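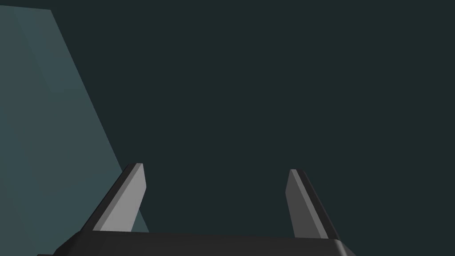
Sourdough starter went quiet after a move – start over or keep feeding?

Asked by Veronica Bălan, May 2023

We moved from Esness up to Vandside and my starter rode along on my lap the whole way. It used to double in 6 hours and now it barely gets a few bubbles overnight. Same rye flour, same jar. The new kitchen is chillier and the tap water smells a bit like a pool. It's seven years old and I'd hate to lose it!

2 answers

Henryk Lis
Please don't throw it out! Mine sulked for a week after we changed apartments and came back just fine. I'd leave a pitcher of water out overnight, or buy a jug of spring water and see if that helps. Then find it a cozier spot – I keep mine in the oven with only the light on, and a note taped to the door so my husband doesn't preheat it.
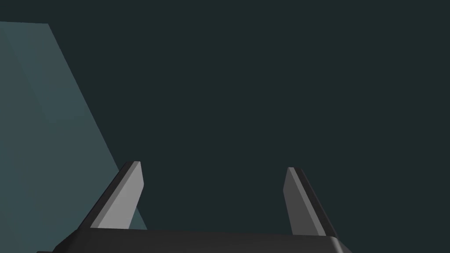
Once it's somewhere warm, shoot for 80 degrees or a little under, and feed it twice a day, keeping just a spoonful of the old each time. Give it 7 days before you judge it. If you see pink or orange streaks, or fuzz, then yes, toss it, but slow is just slow.

Todor Gashi
just use yeast, way easier. my loaf takes 600 grams of flour and one packet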